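The Lid, the Cup and the Carton

What holds a takeout coffee together between the counter and the desk

A paper cup is a cone with a problem at each end. The bottom has to be sealed against hot liquid, and the top has to accept a lid that was molded in a different factory, often months earlier, from a different material. Most complaints about takeout coffee come down to the second joint.

The rim does the work. On a standard hot cup the board is curled outward and rolled under itself, which gives the lid a round bead to snap over. If the curl is too tight the lid rides loose. If it is too open, the bead flattens under the thumb and the lid seats on one side only. Either fault shows up as a thin line of coffee down the outside wall.
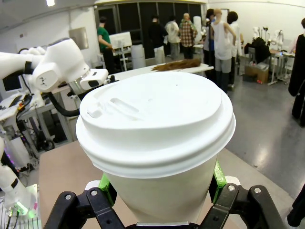
Lid shape matters less to the seal than people assume. A flat lid and a domed lid can share the same skirt. The dome buys headroom, so that foam and slosh have somewhere to go before they reach the sip opening. A raised opening adds a few millimeters more and brings the drink to the lip at a better angle. It also makes the lids harder to stack, and a sleeve of them takes up more of the shelf.

Plidia, a small packaging office in Prundham, keeps a written routine for checking this joint. The cup is filled to the working line, lidded with a single press, held upright, then tilted and turned through a full circle. The sip opening is set at right angles to the side seam, never over it. The seam is where two layers of board overlap, and the bump it leaves under the curl is the most likely place for a leak. The office runs 50 cups from each batch and rejects the batch on the second failure.

Grip is the other variable. A hand closes on the lower half of the wall, where the cup is narrowest and stiffest. Squeeze higher up and the round mouth turns oval, and an oval mouth will release even a good lid. A sleeve spreads the load but does not change the geometry.

Then there is the carton. The office's supplier, Tilden, ships lids 300 to a case and cups 2,000 to a pallet layer, and neither figure helps a customer carrying one drink.

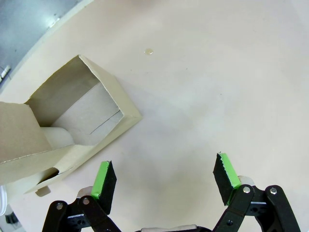 For single items the usual answer is a small folding box, and its weak point is the crease. Board that has been scored too lightly springs back, so the flap never lies flat and the panel behind it bows. A box laid on its side for loading should have its large flap folded fully out of the way; on the beige one here it folds outward but still partly hides a white cylindrical object resting against the far wall. A dark line across the inner back panel marks a crease. Gray board is common on the inside of cartons like this and is no sign of poor quality.

The Nagano pattern, which Plidia adopted in February, adds 30 millimeters to the main flap - enough to tuck without tape. It costs slightly more board per blank. Cases already in stock will be used up first, and the old die is being kept for the larger sizes.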